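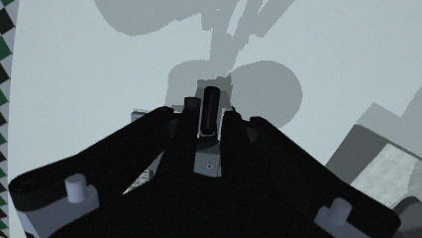
Figure 7.1 The simulated gripper from behind, as rendered in the Harkulley practice kit. The soft gray shadows fall on the work surface beyond the two black fingers.

CHAPTER 7
Choosing and Using a Simulation Kit

In this chapter you will
– learn what a simulation kit contains and what you still have to supply
– set up a first gripping task in the Harkulley kit
– compare two ways of viewing the same task
– read a product sheet with a critical eye

Key terms: rigid body, joint limit, collision shape, wrist view, time step, reset

Up to this point you have worked on paper. You drew arms as sticks and circles, worked out where the last stick would end up, and checked your answers with a protractor. Now you get to make something move! It costs nothing if it hits the table, and you can drop a part 300 times before lunch without bending a thing.

A simulation kit is a bundle of software and ready-made models that lets you practice robot work on an ordinary computer. Most kits on offer today come with an arm, at least one gripper, a work surface and a handful of objects to handle. They differ a great deal in how well those pieces fit together, and a long parts list tells you very little about that. We will spend most of this chapter inside one kit, Harkulley, and bring in a second, Skunville, wherever the two disagree.

7.1 Why these two kits?

We tried a number of kits while preparing this edition, and these were the ones our test classes kept opening after the assignment was over. That is a good sign in any piece of teaching software. Harkulley is the friendlier of the two. You install it, pick a task from a menu, and a gripper is waiting for you over a work surface. Skunville asks you to build your own task from a text file, so the first hour is slower, but by the end of that hour you know where everything is.

The school edition of Harkulley used in this book is the release of February 2018. Later releases may move a menu or rename a button. The exercises should still work, though you may have to hunt a little.

Both kits run on the machines in a typical computer lab. Neither needs a special graphics card for the tasks in this chapter, but shadows will slow down an older laptop. Turn them off under Display if your arm starts to move in jerks. Turn them back on when you get to Section 7.4, where you will need them.

7.2 Seeing from the gripper

Look again at Figure 7.1. The fingers spread toward the two lower corners, with a small gray block between them and a tall black cylinder standing on it. This is the wrist view, and it takes some getting used to. When the gripper turns, everything else seems to turn the other way. Students who play a lot of driving games tend to pick it up quickly. The rest of us need an afternoon.

The wrist view is wonderful for the last short stretch of a move, when the fingers close in on a part. It is poor for almost everything before that. The fingers take up a lot of the picture, and objects behind them are hidden or only partly in sight. In Figure 7.1 a large gray box-like object runs down behind the right finger, and you can't tell from this view how far it goes. A person at a real workbench would lean over and look. In the kit, you switch to the room view, which shows the arm from the side.

Harkulley lets you keep both views open in separate windows, and we strongly suggest that you do. Skunville shows one at a time, with a key to flip between them. After a week with both, our test classes were split on which they liked better – the flippers claimed it made them think before they moved.

TRY IT
Open the task called Carero in the Harkulley menu. Without touching the controls, write down everything you can learn from the wrist view alone. Then open the room view and add to your list. Which items could you have guessed? Which came as a surprise?

7.3 What the kit is calculating

Every moving piece in the kit is a rigid body, meaning that it never bends or squashes. The kit steps forward through time in tiny slices. At each slice it works out the forces on every body, moves each one a little, and checks whether any two now overlap. If they do, it pushes them apart.

That check is done with collision shapes, which are simpler than the shapes you see on the screen. A finger with a rounded edge may be treated as a plain box. This saves a huge amount of work, and it also explains an effect you are certain to meet: a part that seems to stop just short of the finger, held by nothing. In Harkulley, choose Show Collision Shapes and the boxes appear as thin outlines. It is one of our favorite features in the kit, and we wish it were switched on from the start.

The sample log that comes with the Carero task has 1,445 attempted grips in it. Of these, 1,120 are marked as held. You will use this log in Exercise 7.6, so save a copy before you begin running grips of your own. The kit adds new results to the same file.

7.4 Shadows as a measuring tool

Beginners often treat shadows as decoration. In fact they are among the best clues to height that a flat screen can give you. As a part comes down toward the surface, its shadow slides in to meet it. When the two touch, you have arrived.

Harkulley draws shadows with soft, slightly jagged edges. Skunville draws them crisp. The crisp ones are easier to read, and on this point we think Skunville has the better design. With practice, nearly 2 finger-widths of height can be judged well enough in either kit to slow the arm in time. Exercise 7.3 has you test your own judgment, using the Maldonado task, in which the height readout is hidden until you let go of the controls.

Before you start that exercise, press Reset and wait for the arm to return to its home position. Then set the speed to Low.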